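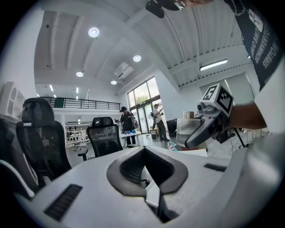
The open day at the Brendetti workshop ran from late morning until the building closed at six, on Sep 5, 2026. The program had two parts: a bench demonstration of hand-held data collection on the ground floor, and a talk on calibration given by Idun Haugland of the Panov group. Most of the technical questions at the bench concerned localization. The hand-held grippers carry a marker cube on top, printed with black fiducial patterns on white, and the small camera module sits at the front of the tool underneath it. One face of the cube has the tag numbered 5; another has a checkered pattern. The cube is rigidly fixed to the tool, so its pose in the room can be converted to a fingertip pose with a single fixed transform. That transform is measured once per tool and rechecked after any drop.

The rest of this page gives the notes that belong with the gallery. They follow the order of the afternoon program and were assembled from the bench log kept by Vilgot Sæther. Corrections can be sent to the workshop desk.

Room and layout
The demonstration was held at the desks on the ground floor, with the glass doors and the tall windows behind. Daylight is the main difficulty with this location. Exposure on the tool cameras was locked before the first session and adjusted once, when the sun moved off the doors. Auto exposure was left off. It makes the tag borders bloom when the tool swings toward the glass, and detection drops out for several frames at a time.

Visitors stood on either side of the desks. Bags could be left by the entrance. The mezzanine was closed to visitors.

Task one: cup transfer
The operator picks up a cup, moves it to a marked position on the table, and releases it. Grasp width is recorded together with the tool pose. The demonstration is considered valid if the cup stands upright at the end and the marker cube was tracked throughout. Visitors who wanted to try the tool were given two practice runs, followed by one recorded run. Recorded runs by visitors were deleted at closing, as stated on the sign-up sheet.

The usual fault among first-time operators is wrist roll. The tool is held like a pistol grip and the natural tendency is to rotate it inward at the end of the reach, which turns the cube away from the tracking camera. Keeping the elbow lower corrects this in most cases.

Task two: lid placement
A box lid is placed on its box and pressed down at two corners. This task is harder than it looks, as the fingers hide the near edge of the lid from the tool camera. Operators were asked to approach from the side and pause before contact. The pause gives the annotator a clean boundary between approach and insertion. Runs without the pause are kept but flagged.

Calibration talk
Idun Haugland presented the procedure used at Panov for checking the cube-to-fingertip transform. The fingertips are closed on a fixed pin and the tool is rotated about it through as wide a range as the wrist allows. If the transform is correct, the computed fingertip position stays in one place. The spread of the computed positions is logged as the error figure for that tool. She recommended at least 10 orientations per check and warned against taking them all from one side.

A question from the floor concerned printed markers versus machined ones. Her answer was that print quality matters less than flatness. A face that has lifted at a corner gives a stable but wrong pose, and a stable error is the kind that gets into a data set unnoticed.

Data handling
Each run is stored as a video file, a pose file and a short text record with the operator code and the task name. Files are checked on the Forsberg server overnight. The Kaneo viewer was used at the bench to replay runs side by side. The workshop library for these two tasks now holds more than 1,000 accepted runs. The open day added none to that total.

Questions received after the event
Can the tools be borrowed? No. Teams with their own tools may book bench time.

Is the marker pattern available? Yes, as a print file, on request. Print at full scale, with page fitting turned off, and measure the printed tag before gluing it.

Does the cable have to be attached? For the current version of the tool, yes. Route it down and away from the operator's forearm, and leave enough slack for a full reach. Tight cables pull on the connector and cause camera resets.

Will the talk be repeated? A second session is planned for June, with the same pin test and a longer practical part. Registration will be through the workshop desk.

Credits
Bench log and page text: Vilgot Sæther. Calibration notes checked by Idun Haugland.
Back to all galleries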